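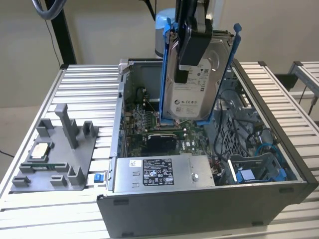 Hard drive in its blue caddy, above the open case.

How to Get an Old Desktop Ready for Recycling

Most drop-off sites will take a desktop computer in any condition. What they usually won't do is look after your files. This guide covers what to do before you load the computer in the car. Set aside an afternoon, plus a night for the erase to run if the drive is large.

Before you start

Find out what your site accepts. The Makholm transfer station takes towers, laptops and keyboards at no charge but bills for monitors. Wastex, which runs the pickup service on our side of town, wants monitors and towers on separate carts. Call first if you have more than two machines. Hours are shorter in July.

You will need an external drive with enough room for your files, a Phillips screwdriver, a marker and a box for loose cables.

Step 1: Copy your files

Plug in the external drive and copy your documents, pictures and mail folders. Look in Downloads and on the desktop too. People forget tax programs, which often keep their files in a folder of their own, and browser bookmarks, which have to be exported from the browser's menu.

When the copy is done, open a few files from the external drive on a different computer. My own copy came to 67 GB and took about 2 hours over an old USB port.

Step 2: Sign out and deactivate

Sign out of your mail, your cloud storage and any music or movie stores. If you paid for software that allows a limited number of computers, look for "Deactivate" or "Deauthorize" in its Help or Account menu. This is much easier while the old computer still runs.

Write down any license keys you want to keep.

Step 3: Erase the drive

On Windows 10 or 11, open the reset option in Settings, choose to remove everything, and turn on the setting that cleans the drive. Leave the computer plugged in until it finishes. A quick format is not enough, as the files can often be recovered afterward.

Solid-state drives should be erased with the drive maker's own tool if there is one.

If the computer won't start, skip this step and take the drive out.

Step 4: Take the drive out (optional)

Shut the computer down, unplug it and hold the power button in for a few seconds. Remove the side panel. Depending on the case, the drive may be held by screws or sit in a plastic tray. Disconnect the data and power cables by the plugs, and slide the drive out. Check for a second drive, and for a small flat one fixed to the motherboard.

Put the side panel back on before you move the computer. Label the drive with the marker and store it somewhere dry, or take it to a shredding service.
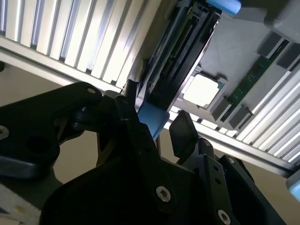
Yavuz Dursun commented: Please add something about discs. I dropped off a tower at Makholm with a backup DVD still in the tray and had to go back for it. They had already moved the cart.

Good point. Open the disc tray while the computer still has power, and check the card slots and USB ports at the front and back.

Step 5: Pack and drop off

Put cables and the keyboard in the box. Peel off any stickers with your name, phone number or password. At Makholm, use Gate 4 and stay to the right of the scale. Ask for a receipt if the computer belonged to a business.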